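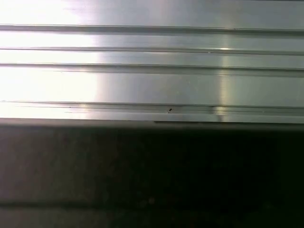

코너킥 수비 정리, 오후

Cendo 원정 경기를 처음부터 다시 봤다. 실점은 전반 코너킥 하나였고 나머지 시간은 별로 적을 것이 없다. 킥은 우리 기준 왼쪽에서 오른발로 감겨 들어왔고 낙하 지점은 골 에어리어 앞 모서리 바깥이었다. 가까운 쪽 포스트의 지역 수비수는 제자리를 지켰다. 문제는 그 뒤의 대인 마크다. 상대가 페널티 마크 뒤에서 한 덩어리로 출발했다가 킥 직전에 갈라졌고, 우리 마크 둘이 같은 선수를 따라갔다. 슈팅한 선수에게는 공이 떠 있는 동안 붙은 사람이 없었다.

현재 방식은 지역과 대인의 혼합이다. 골 에어리어 선에 지역 수비를 세우고, 공중볼에 강한 상대 선수에게만 대인을 붙인다. 3월에 바꾼 배치인데 그 뒤로 손댄 적이 없다. 배치 자체보다 출발 신호가 불분명하다. 대인 마크가 공을 보고 출발하는지 상대 몸을 보고 출발하는지 경기마다 다르다. 오늘 영상에서도 한 명은 키커를 보고 있었고 한 명은 상대 허리를 보고 있었다.

골키퍼 시작 위치도 적어 둔다. 골라인에서 한 걸음 앞, 골문 중앙보다 먼 쪽. 안으로 감기는 킥에는 이 위치가 늦다. 중앙으로 반 걸음만 옮겨도 첫 동작 방향이 달라지는데, 본인은 먼 쪽 포스트가 비는 것을 싫어한다. 다음 훈련에서 두 위치를 번갈아 시켜 보고 정하기로 했다.
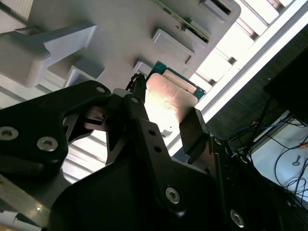
코너킥 장면을 좌표로 옮길 때 기준으로 삼는 것은 골 에어리어와 페널티 에어리어의 네 모서리다. 모서리 네 개만 제대로 찍히면 나머지 위치는 평면 변환으로 나온다. 오늘 영상은 오후 햇빛이 낮게 들어와서 페널티 에어리어 한쪽 모서리가 잔디 반사에 묻혔다. 사진의 금속판이 왼쪽 아래로 갈수록 하얗게 날아가서 면의 결이 읽히지 않는 것과 같은 종류의 손실이다. 판 위쪽은 구리색이 남아 있어 둥근 모서리까지 보인다. 경기장에서도 노출이 살아 있는 쪽 선은 쓸 수 있으니, 묻힌 모서리는 직접 찍지 않고 보이는 두 선을 연장해서 교점으로 잡았다. 연장으로 잡은 점은 표에 따로 표시했다.

표시를 따로 하는 이유는 단순하다. 시즌 누적 표에 코너킥이 242개 들어 있고, 그중 어느 것이 추정 점을 썼는지 모르면 나중에 전부 다시 봐야 한다. 작년 자료가 그렇게 되어 있어서 비교에 못 쓰고 있다.

분류 항목도 조금 고쳤다. 킥의 궤적은 안쪽 감김, 바깥 감김, 직선, 짧은 연결로 그대로 둔다. 첫 접촉은 공격, 수비, 골키퍼, 접촉 없음. 새로 넣은 항목은 두 번째 공의 회수 위치다. Pulow전에서 첫 공은 거의 우리가 걷어 냈는데 걷어 낸 공이 계속 페널티 에어리어 정면으로 떨어졌고, 기존 표로는 그것이 전부 수비 성공으로 잡혔다. 정면 회수는 성공으로 세지 않는다. 측면이나 하프라인 쪽으로 나간 것만 성공이다. 이 기준으로 다시 계산하면 성공률이 내려갈 텐데, 내려간 값이 맞는 값이다.

짧은 연결에 대한 대응은 결론을 못 냈다. 한 명을 내보내면 박스 안이 줄고, 안 내보내면 크로스 각도가 열린다. 지금은 상대가 둘이 서면 우리도 2명을 내보내는 규칙인데, 상대가 서 있기만 하고 쓰지 않는 경우가 많아서 손해로 보인다. 첫 패스가 나간 뒤에 두 번째 선수가 나가는 쪽으로 시험해 볼 생각이다. 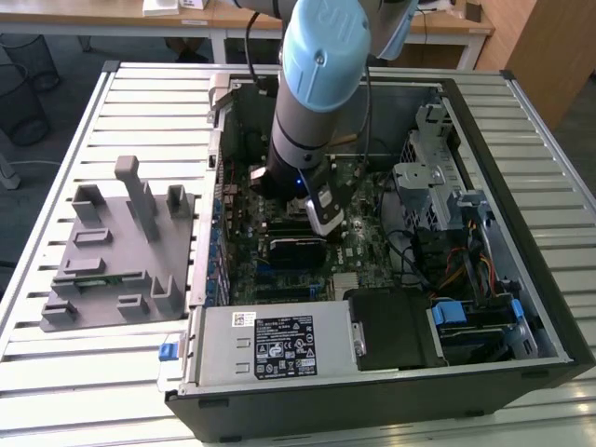
Tullex 축구단 분석 담당 | 2024년 8월 17일 | 분류: 경기 일지

저녁에 이어서 쓴다. 후반 체력 자료가 늦게 들어왔다. 80분 이후 수비 라인의 후퇴 속도가 전반보다 떨어졌고, 특히 왼쪽 측면 수비수가 공격에 가담했다가 돌아오는 구간에서 차이가 크다. 코너킥 수비와 따로 볼 문제가 아니다. 후반 막판에 내준 코너킥은 모두 왼쪽 뒷공간에서 시작됐다. 측면이 늦게 돌아오고, 중앙 수비가 끌려 나가고, 급하게 걷어 낸 공이 골라인을 넘어간다. 배치를 고치기 전에 코너킥 수를 줄이는 편이 싸게 먹힌다.

교체 시점을 당기자는 의견을 보고서에 넣을지 고민하다가 넣었다. 근거로는 고강도 주행 거리와 복귀 시간만 적었다. 심박 자료는 센서가 중간에 끊긴 선수가 있어서 뺐다. 평균으로 메우면 보기에는 좋지만 그 선수의 값이 아니다.

다음 상대 Kong은 코너킥을 가까운 쪽 포스트로 짧게 떨어뜨리고 뒤로 흘리는 형태를 주로 쓴다. 흘린 공의 도착점은 골 에어리어 뒤쪽 모서리다. 여기에는 우리 지역 수비가 서 있지 않다. 앞 포스트 수비수를 한 걸음 앞으로 빼서 첫 접촉을 방해하고, 먼 쪽에 대인 한 명을 지역으로 돌리는 안을 그려 두었다. 대인이 하나 줄어드는 대가는 있다. 상대 중앙 수비수 둘 중 누구를 풀어 줄지는 최근 경기 영상을 더 봐야 한다.

남은 일. 연장으로 잡은 모서리 점의 오차 확인. 선수용 편집 영상은 2분 안으로 줄일 것. 지난번에는 길어서 뒷부분을 본 선수가 거의 없었다. 실점 장면은 골문 뒤 각도를 먼저 넣고 중계 각도를 나중에 넣는다. 훈련장 쪽 삼각대 다리 잠금이 헐거워서 촬영 중에 수평이 조금씩 틀어진다. 나사를 조이거나 다리를 최소로 접고 찍을 것.

표 저장하고 백업까지 마침. 두 번째 공 항목은 시즌 첫 경기부터 거꾸로 채우는 중이고, 내일은 Pulow전부터 한다.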